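Retell Issues Safety Notice on Wrist Orientation Fault in Dosska Household Arm Software

MIYAZAKI LABORATORY, August 2025 – Retell today issued a safety notice to all sites using version 19 of its Dosska motion software for household robot arms. The notice concerns a fault that can leave the wrist of the arm pointing away from the work area while the software continues to report a normal position. The fault was found in simulation. No injury or damage to property has been reported to the company.
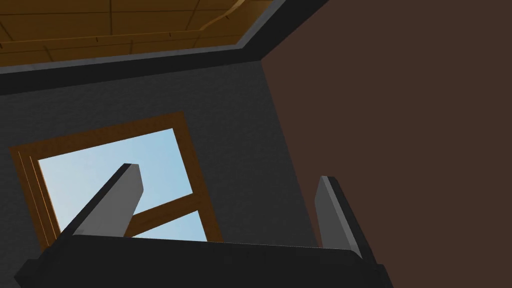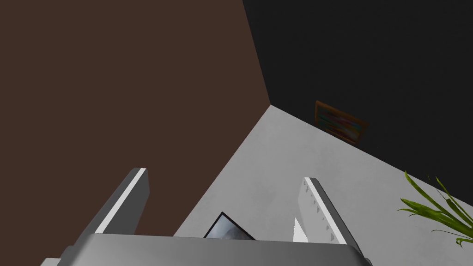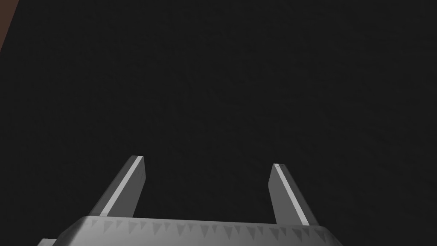 Views from the arm's wrist in the simulated room. The gripper is open and holds nothing in all three.

The fault was identified during a review of test runs in Tratari, the simulated home that Retell uses to check each release before it is sent to customers. The review covered 2000 runs. In 489 of them, the wrist turned beyond its intended range at least once, and the arm went on to the next step of its task without stopping.

Retell engineers traced the error to the way the software handles a change of direction when a reach command is canceled and a new one is sent in its place. Under certain conditions the older wrist angle is kept and added to the new one. The position of the arm itself is calculated correctly, so the existing check, which looks only at position, does not raise an alarm.

"The check did what it was written to do, and it was written too narrowly," said Muthoni Shirima, director of product safety at Retell. "An arm that is in the right place with its gripper facing the wrong way is a hazard to a person standing nearby. We are asking every site to treat this notice as a priority."

Sites using version 19 are asked to take the following steps at once:

Stop all unattended operation of the arm.

Limit wrist speed to 40 percent of the normal setting during attended operation.

Keep people outside the full reach of the arm while it is powered, including the area above and behind the base.

Do not cancel a reach command from the control panel. If a task must be stopped, use the emergency stop and return the arm to its home position by hand.

Report any unexpected turn of the wrist to Retell, together with the log for that session.

Sites using earlier versions are not affected. The way canceled commands are handled was changed in version 19, and the company has confirmed that the older method does not produce the error. Sites that prefer to return to version 18 may do so with the recovery package supplied at installation. Saved tasks will be kept, but custom speed limits must be entered again.

A corrected release is now being tested. It adds a separate check on wrist angle and stops the arm if the measured angle and the commanded angle do not agree. Retell will not publish a release date until the full set of simulated runs has been repeated and a second set has been completed on physical arms.

The company has also begun an internal review of why the fault was missed before release. Early findings show that the pass mark for simulated runs was based on whether a task was finished. In many of the affected runs the arm recovered later and finished its task, and those runs were recorded as passed. The views from the wrist were stored with the results – they were not part of the standard review.

"Finishing the task was the wrong measure to rely on by itself," said Erzsébet Juhász, head of simulation and test. "From now on, any run with a wrist angle outside the limit will be marked as failed, whatever happens afterward."

The review is led by Washington Xavier, who joined Retell in January as chief engineer for quality. Its findings will be sent in writing to all affected sites.

Customers with questions about the notice should contact their service representative. Requests for help in returning to version 18 will be handled by the support team under Leonie Hoani.

Media contact: Celeste Garcia, Communications Office, Retell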